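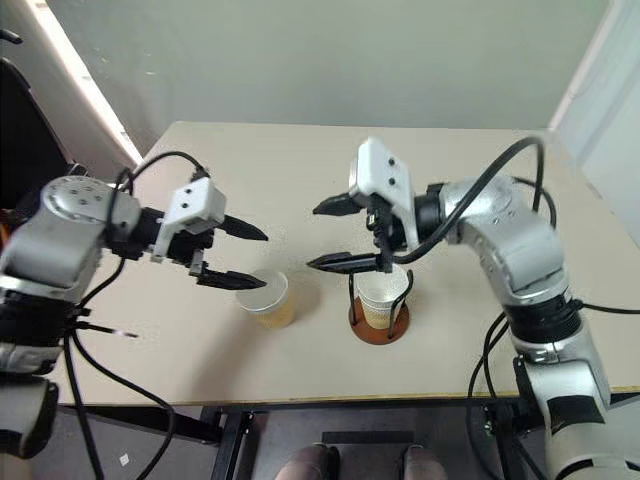
A clear plastic cup on a white-topped table.

Ognjen Hoxha hadn't eaten when we spoke. Busy morning. He was racking cider at Tanner, the cidery he opened in Palldale with 60 borrowed trees and a secondhand press.

"People hear cider and think sugar," he said, over a pump. "Ours is dry. Bone dry. Some folks hate it, fine."

First pressing was in December, late by anyone's standards. 400 gallons, most of it from apples the packing house didnt want. He sold it by the growler out of a side door, then signed a lease on the taproom next to the feed store.

The rent? "Don't ask."

Jhun Sison does the blending. Came over from wine, still talks like it. Tannin, structure, all that. His new one is called Drelta, a russet and crab apple blend aged in old brandy barrels. 500 bottles, no more till next fall.

"I wanted something you could drink with pork," Sison said. "It took me nine tries. Number four was awful, we cooked with it."

Are they worried about the bigger outfits moving in? Hoxha shrugged. "They buy juice. We buy apples. I'd like to buy more apples, if if anyone's selling."

Taproom is open Thursday to Sunday, noon to eight. Bring your own growler.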